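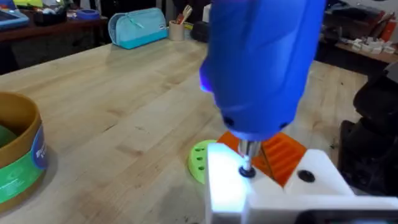

Bit seated, work light on. View from the wrist camera.

Grater Driver Collar and Two-Arm Fastening Kit

I make a collar. It goes around a handheld power screwdriver and gives a robot gripper something flat to hold on to, and that's pretty much the whole product! But the collar came out of a research method I've been poking at for a long while now, and people keep asking for the two together, so this page covers both. If you only want the collar, scroll down to the what's-in-the-kit part.

The method first. Most of the two-arm screwdriving setups I'd read about put the part in a vise or a fixture and let one arm do the driving. I wanted both arms busy - one holds the driver, the other brings the part up to meet it. I call the routine Wedby (it's the name of the folder it lived in, and it stuck). The driver arm gets itself pointed straight down and then stays as still as it can. The part arm does all the fine moving. You'd think it would be easier the other way around, and that's how I had it for months, but a driver is heavy up top and every small correction made the bit swing. The part is light. Move the light thing!

Training is from demonstrations. I drive both arms by hand through leader handles, record the joints and the cameras, and train one policy for the pair. The wrist camera on the driver side matters more than I expected, because it's the only one that gets a really good look at the bit and the hole together. The fixed camera mostly helps with the approach.

Numbers, for the people who skip straight to numbers. With 90 demonstrations and the collar on, the policy seated the bit on the first try in 14 tries in a row before I got bored and changed the part. With the driver held bare in the fingers, same number of demonstrations, I never got past 6 in a row. The grip creeps when the motor kicks in and then the bit isn't where the policy learned it would be. These are my own bench runs on my own parts, so please treat them that way. I'd love to see somebody else's.

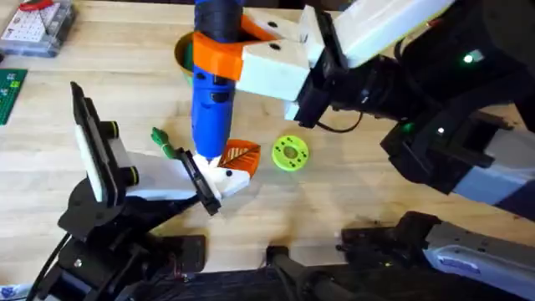
Driver arm on the right in the orange collar, part arm on the left bringing the workpiece up to the tip.

About the collar itself. It's 3D printed and it wraps the upper body of the driver, with a flat tab sticking out of one side. The gripper takes the tab, so the fingers never touch the driver at all. I went through a lot of shapes. The early ones had a round peg for the gripper, which spun (of course it did). The flat tab doesn't spin, and it also means you can put the driver down, pick it up again tomorrow, and land close to the same pose without recalibrating everything.

What's in the kit

- Grater collar, printed, in orange
- 2 spare tabs, in case you crunch one
- A short strip of rubber liner for slimmer drivers
- Print files for the collar, so you can stretch it to fit yours
- The Wedby training config and my notes, typos included

The arms, the cameras and the driver are not in the kit. Please check that before ordering, I've had a few sad emails.

What it fits

Measure your driver at its widest point under the top grip and send me that when you order. I'll print to it. Drivers with a strong taper are trickier, and for those I usually suggest the liner strip. Pistol-shaped drills don't work with this version. There's a separate one for those called the Okeke, and I'm hoping to have it up in July.

Things that still go wrong

Shiny black screws in black holes. The work light on a driver helps a lot here, so leave it on while you record demonstrations and leave it on when you run the policy too. Mixing the two hurt my results badly.

Letting go too early is the other one. The part arm sometimes decides it's finished while the motor is still turning. I added a short hold at the end of each demonstration and it got better, though not perfect.

And cables! Route them so neither arm can pull on the other. I lost a whole afternoon's recordings to one snag.

Ordering

Everything ships from the Ravari shop page. Collars are printed to order, so give me a little time, and if you're outfitting a classroom or a lab with several stations just write first and we'll sort out sizes together.

Page last updated 4/23/23. Added the note about work lights and fixed the link to the print files.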